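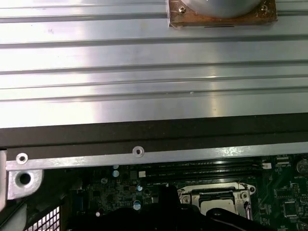

The Night Bus to Ruston

Six hours late. Stellan Kvam had the seat by the heater, the bad one, and his brother's coat folded on his knees like a sleeping cat.

Nobody talking. February out there, black fields, a gas station, black fields again.

"You going all the way?" The man across the aisle. Gray scarf, bag of oranges.

"Ruston."

"Me too. Sreekumar Amin." He held out an orange, not a hand. Stellan took it. Hadn't eaten since Plostov, hadn't wanted to.

They peeled. The whole back of the bus smelled of it. A kid woke up and asked was it Christmas, and her mother said shh, no, go to sleep.

"Funeral?" said Amin. He was looking at teh coat.

"No. He's alive. He just left without it." Stellan turned it over. "Three years ago."

"And now you bring it."

"He called. Said it was cold."

That was the whole call, more or less. It's cold here - and then the line went, or he hung up. 196 dollars for the ticket. Stellan hadn't even packed socks.

The driver yelled Ruston, ten minutes. Lights coming up, the water tower, the long wall of the mill. People standing to soon, grabbing at bags, swaying.

A man alone under the depot clock. Thinner. Arms crossed, no coat.

"Go on," Amin said. "Take him an orange."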